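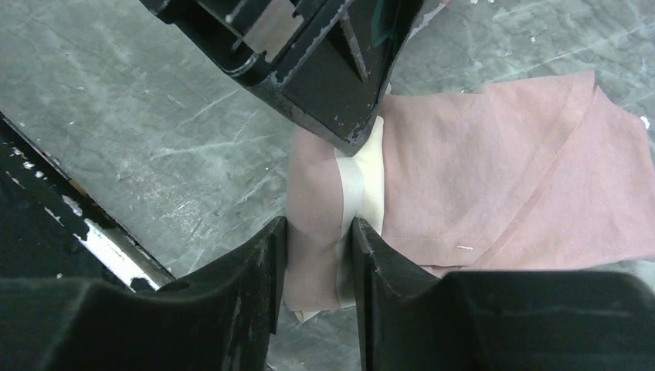 How to check a neighborhood nonprofit before you sign up to tutor

Every after-school program has a nice story on its website. I've read plenty of them, and a nice story tells you very little about whether a kid in Dratville reads better in June than in the fall.

Start with the numbers. One group I looked at claimed that 86 percent of its students "improved." Improved at what? Ask which test was used, who gave it, and how many kids left before the end. If the answer is a brochure, keep asking.

Next, get the latest tax filing. Most charities have to show it to you. Look at what goes to the program and what goes to events. A $600 banner is no scandal, but you should know.

Then visit on an ordinary weekday, not the open house. Stay the full session. Are the same tutors there every week? Karla Contreras ran the Palacios Street reading hour for years and told me turnover was the first thing she'd check. I agree, though I'd put background checks ahead of it.

Talk to 2 parents the staff didn't pick for you. Bring someone who speaks their language if you don't.

Last, ask what happens if you quit halfway through the year. A decent program has a plan for that – and will probably ask you to commit in writing. Read it before you sign.

Posted by Aurelio Ledesma, Sep 29, 2025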